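Hesoto Open Day
By Gearóid Cullinane
Aug 14, 2022

The Hesoto Open Day is a yearly robotics demonstration held each March in Pakdale. Valdemar Thoroddsen started it, and the most recent one drew 1,364 visitors. Its main exhibit is a table where handling work is done with a pair of hand-held grippers — one in each hand — and a soft object can be held between them.

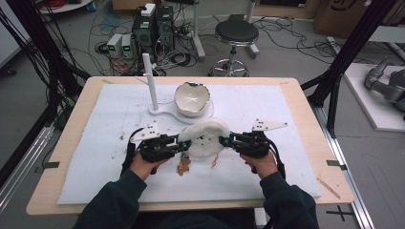 Equipment

The table is wood with a white sheet over most of it. Each gripper has black finger pads.

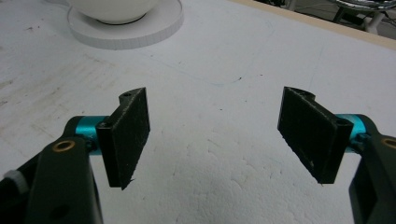 Open finger pads with teal joints, bowl behind.

The pads are 3D-printed, and the joints beside them are teal metal. A bowl stands toward the back of the table.

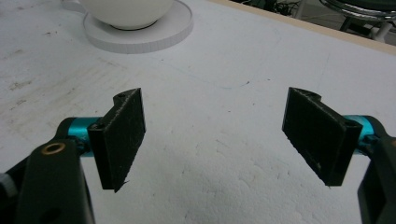 Schedule

Sessions last 41 minutes and run six times during the day. Visitors may try the grippers after the last one.

Related
Honorato
Brarnura
Pakdale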